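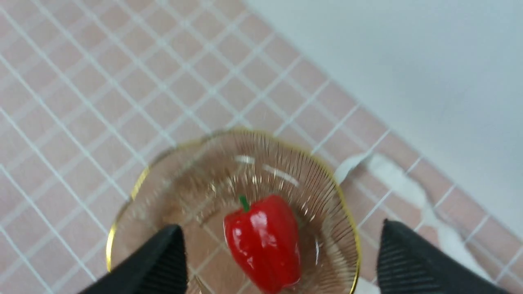 An afternoon at the Sulico open lab

I've wanted to get inside Sulico ever since they took over the old printing works in Skambridge, so when the open lab went up on the town website I signed up before I'd finished reading the page. Visitor badge 1628, in case you want to know how official I felt. They open the doors in September, and if you go, take the early afternoon slot. I got there a bit after one and the parking lot still had spaces. By three it was a zoo.

You start upstairs with coffee and a short talk, and I'll admit I spent most of it looking over the railing at the floor below. The old press hall is one huge room with the kitchens down one side. Yes, kitchens! They've built a row of little counters, each done up differently, because a robot that has only ever worked at one counter gets very confused by the next one. The pink tile one was my favorite. My grandmother's bathroom was exactly that pink.

Lizeth Benavides took our group around. She's one of the people who teach the arms, and she was great, very patient with a man in front of me who wanted to argue about dishwashers. The teaching goes like this. You sit at a station with a pair of handles, you move your hands, and the arm at the counter moves with you. Squeeze, and the two black fingers close. Everything gets recorded, the motion and the view from the little camera down by the wrist, and after a lot of repeats somebody trains the thing on the pile and sees whether it can do the job alone. Each run is called an episode. The board by the door said 2204 for the pepper job, and they were still adding to it.

The pepper job is taking a red pepper out of a glass bowl. That was the whole job! I laughed, and then I tried it.

OK so, the glass bowl. It's a pretty one, ribbed all the way around with a thin gold rim, the kind you'd put mints in. From the wrist camera you look down between the two fingers with the pepper sitting in the middle, and the tiles show straight through the side of the bowl, all wavy. The pepper is so shiny it throws back a big white glare, and the glass has its own streaks of light on top of that. Lizeth said they picked glass on purpose. A plain plastic tub would be easier to learn from, but people have glass bowls at home, so glass it is. The stem is a stubby little green thing, and every visitor goes for the stem (I did). Don't. You want the fat part of the pepper, one finger on each side, with the tips coming down inside the rim.

I got two tries of my own, 15 minutes at the handles altogether. On the first I came in too wide and set a finger down on the rim with a clink that I felt in my teeth. The bowl was fine. On the second I went slower, got both fingers inside, closed them, lifted, and the pepper came up! Then I swung left when I meant right and had to put it down on the tiles. Lizeth kept that one. Wobbly episodes can be useful if you recover from them, she told us, and she marks them separately so the training people can decide. The clinker got thrown out.

What surprised me was how little feeling you get through the handles. I kept squeezing harder to be sure, like you would with a real jar lid, and there's no point, the fingers were already shut. You have to trust the picture. The kid after me, maybe ten years old, had it in one go and looked bored.

Across the aisle they had the other way of doing it, where you grab the arm itself and walk it through the motion by hand. Nermin Soylu runs that station. It feels much more natural to me, a bit like dancing with somebody who lets you lead, but your own arms end up in the camera's view if you stand in the wrong spot, and it's tiring. Nermin uses it for drawers and doors. I asked which way was better and got a long answer that I only half followed, something about how smooth the recordings come out.

We also saw the arm run the pepper job with nobody at the handles. It hung over the bowl a good while, nudged left, nudged back, went in and got it. Big cheer. The next run it closed on air, opened up again and sat there, and Lizeth hit reset without any fuss.

Practical stuff: the stairs are steep but there's an elevator around back, ask at the desk. The cafe takes cards only. If you're coming from Flivcombe the bus stops right outside, and it's much less trouble than driving. Sign up for the handles as soon as you get in, because the sheet fills up while everyone's still at the coffee. I missed the Maksymiv talk on grippers that way, standing in line, and I'd still pick the line.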